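Print | E-mail

Sunday, October 30, 2022

Right, tree thread. I've been putting this off since January, when the big silver birch out the back started dying from the top down. Grab a cuppa, it's a long one.

First sign was bare twigs right up in the crown while everything lower looked fine. I told myself it was the heat. I watered it. I told it nice things. Three weeks later a whole limb had gone brown and I stopped pretending.

Rang two mobs for quotes. Ladefoged Tree Care came out the next morning, had a good look, tapped the trunk with a rubber mallet (very satisfying noise, by the way) and said the top third was finished but the rest might have a few years in it. The other lot wanted to fell it and grind the stump before they'd even got out of the ute.

Went with Ladefoged, obviously. The quote was $1,000 for a crown reduction with all the green waste taken away, or a bit less if I kept the chip. I kept the chip!! Reader, that is a LOT of chip.

If you're doing this yourself – check with your council before anybody starts a saw. Ours has a rule about trunks over a certain girth and I had to send in a form, a site sketch and a letter from the arborist. Took them ages. The birch carried on dying in its own time.

The climber was brilliant. Up the rope, little handsaw for the small stuff, top-handled saw for the rest, and every big piece lowered down past my neighbour's colourbond without so much as a scratch. I stood at the kitchen window the entire time and got zero work done.

Now the mulch. It's spread 100 mm deep under the lilly pillies and kept well back from the stems, so please don't do the volcano thing around your trunks, it rots the bark. I've still got a heap by the side gate and the whole of Tredora Street has been told to bring a barrow. 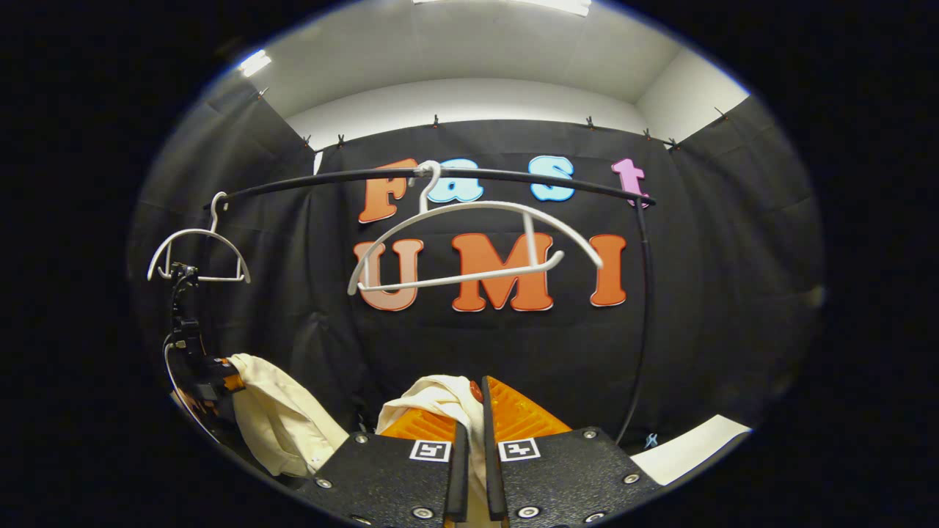 Anyway, someone asked about feeding it afterwards. The arborist said no fertiliser this season, just a slow deep soak every 10 days or so if there's no rain, and leave the roots alone. No digging, no parking the trailer on them (guilty).

Also asked: did I paint the cuts? No! He said wound paint can trap moisture and the tree does a better job of sealing itself off if the cut is made in the right spot, just outside the collar.

It's pushed new leaf on the lower branches this month and I'm ridiculously happy about it. Looks a bit like a bad haircut from the street, but the magpies are back in it and there's still shade on the washing line by mid-arvo.

He's coming back in autumn to check the fork on the fence side. Will add to this thread then if I remember.

Filed under: Backyard, Trees & Pruning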